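Toren Parts Reuse Program
Progress report to the Omoregie Fund, June

We're thrilled with how this quarter went! Your grant let us move the sorting of donated shop hardware into the Tuver building, and we've now cataloged 2,503 pieces, over 29 crates' worth (the knobs alone fill two of them). Schools in Kerkura have started asking for parts by catalog entry, and that makes filling orders so much faster.
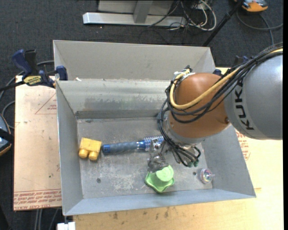

Page 3

The mix is what makes the work fun. A yellow plastic connector block, a tool with a blue grip, a lime-green star knob and a little round silver and red part can all share one metal bin, and each goes to a different shelf. Knobs and handles are done. Connectors are the slow part, as many come in with no markings and have to be matched by hand.

Still to do: finish the connector shelves, print the new labels and order 2 more racks. Spending is on plan.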